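THE UNDERCARD PAYS THE RENT
Speaker notes, regional promoters' meetup, Pirstead
Version of 18/12/2020, cuts marked

Slot is short. Skip anything in brackets if the person before me runs over, and the person before me always runs over.

OPENING

Walk out without music. They will expect music. Wait for the laugh, and if there isn't one, say "Pirstead, everybody" and move on.

Who I am: I have booked small-hall wrestling for 11 years. In that time I have drawn one sellout, and that was the night the bingo was canceled next door and people had already parked.

What the talk is about: the first hour of the show. Everybody in this room can spend a whole evening arguing about main events. I have sat through those evenings. I'd like to talk about the matches that go on while people are still buying nachos.

Ask for hands: who can name the main event of their last show? (All hands.) Who can name the second match? (Watch the hands come down. Let it hang there a bit.)

WHERE THIS COMES FROM

The Toprak hall. Describe it for those who haven't been: low ceiling, one good door, one door we don't talk about. It holds 300 with the bleachers out. Nobody over six feet can do anything off the top rope without meeting a light fixture, so we learned to build shows close to the mat.

February show, two years running. Same hall, same ticket price, same main event, more or less the same weather. First year we sold 289 and I strutted around like I'd invented chairs. Second year I put all my money and all my thinking into the last match and filled the rest with whoever had a car.

It was a quiet building. The main event guys came out to a crowd that had been bored for an hour and a half, and they had to wake it up before they could do anything with it. They got there with maybe four minutes left. Good four minutes.

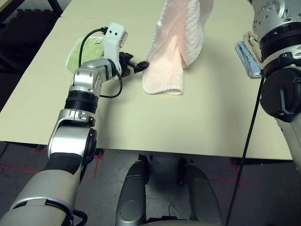 So after that I sat down with every results sheet I had kept, going back to the start. 1343 matches, if you count the ones that ended because the ring broke. I don't recommend reading them in one sitting. I marked each one for where it sat on the card and what I'd scribbled next to it about the crowd. My scribbles are not science. A lot of them say "ok." But the bad nights had something in common, and it was nearly always sitting in slots one through three.

[Optional: story about the ring breaking. Only if the room is warm. Leave out the part with the insurance form.]

THE OPENER

Main point: the opener teaches the crowd how to behave.

If the first match has a clear good guy, a clear bad guy and a finish people can see from the back row, you have told them that it's worth making noise tonight. If it's two nice young men shaking hands and trading holds for fifteen minutes, you have told them they're at a recital.

I love two nice young men trading holds. I put them on fourth, when people have sat down.

Keep it to eight minutes. They'll ask for twelve. Everybody in wrestling asks for twelve. If you were booking a man to fall down a flight of stairs he would ask for a longer staircase.

Tell them to stay off the floor. Once the opener has fought through the bleachers, your main event has nowhere to go but the parking lot, and I have had that conversation with the town.

THE SECOND MATCH

This is the orphan. Late arrivals walk right through it. The concession line is at its longest. Whoever is in there is wrestling the smell of onions.

What I do now: tag match. There are four people to look at, so if you glance up from your food, something is going on. You can run the oldest story in the business, two bullies keeping one poor guy away from his corner, and a person who missed the first half of it will catch up in ten seconds. You don't need a video package. You need one partner who can reach for a hand as if his mortgage depended on it.

Osach did this better than anyone when I started going there as a fan. Their second match was a tag every single month. I thought it was laziness. Then I tried it and saw my concession line turn around and watch.

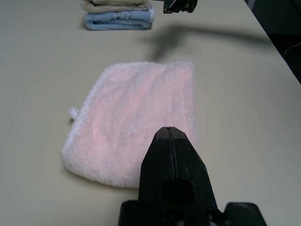 Pink towel, folded.

Speaking of hot tags, this is where I usually get the question about long ones. How long do you keep the good guy down? My rule is one stretch longer than is comfortable and one shorter than the wrestlers want. Two near-tags. If you do three, the crowd starts to work out the trick. If you do five, they start rooting for the bullies on grounds of efficiency.

And please have the referee miss the tag only once. A referee who misses two tags needs an eye exam, and a crowd that decides the referee is a fool will stop caring when he counts to three.

(Drink water. Check clock. If past the halfway mark, jump to MONEY.)

THE MATCH BEFORE THE BREAK

Most of us treat intermission like the weather. It arrives. I'd ask you to think of it as the only time in the evening when people voluntarily walk up to a table and hand you cash.

They buy when they're mad or when they're delighted. They don't buy when they're confused. So no time limit draws before the break. No double count-outs. I did a double disqualification before intermission once at Toprak and people stood at the merch table asking me to explain it, and I found I couldn't.

Best thing I ever ran in that spot was a bad guy stealing one with his feet on the ropes and then walking past the merch table on his way out, slowly, telling people their shirts were ugly. We sold out of the ugly shirts. 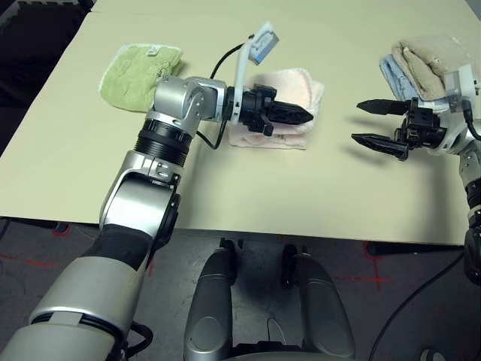
The other thing about that slot is your second-best talker goes there. You're saving your best talker for the end, fine. But the break is ten minutes of people discussing what they just saw, and a match with a few good lines in it gives them something to repeat in the restroom. That is advertising, and it costs you a microphone.

Get a microphone that works. I feel silly putting this in a talk. I have been to your shows.

MONEY

Short version, for those who came in just now from the hotel bar.

Undercard people are the cheapest part of your budget and the first thing you trim. Trim something else. Mine was pyro, by which I mean one man's confetti gun. I took what I spent on the last match and shaved a slice off it, and that slice paid for gas and a hot meal for everyone in the first three. They turned up early. They knew who they were working with before the doors opened. It's remarkable what a plate of lasagna does for a person's timing.

The main event wrestler whose pay I shaved complained. Then he walked out to a loud building, and he complained a bit less. He still complains. He's a main event wrestler.

[Cut if short: the Tikesar weekend. We borrowed their card format, opener, tag, grudge match, break, and ran it with our own people. Mention that their ring is a foot smaller and that everything looks faster in it. Do not mention the bus.]

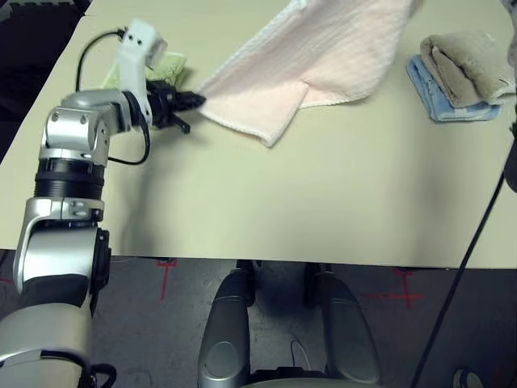
THINGS PEOPLE WILL ASK

"What about putting a name in the opener?"
Done it twice. Works if the name is happy to be there. If he's on first so he can beat the traffic, the crowd can smell it.

"Do battle royals count as undercard?"
A battle royal is what you book when too many people said yes. Put it right after the break and keep everyone's mothers on the same side of the building.

"How do I tell a wrestler he's going on second?"
To his face, before he sees the sheet taped to the wall. Tell him what the match is for. Most of them have never been told what their match was for. Have the lasagna nearby.

"Is it different for TV?"
I wouldn't know. I've been on TV once and it was about the parking lot.

CLOSE

Ask for hands again: second match on your next show, who has it booked already? Probably three hands. Point at one and make them tell the room.

Then say thank you, leave by the good door, and remember to give back the clicker this time.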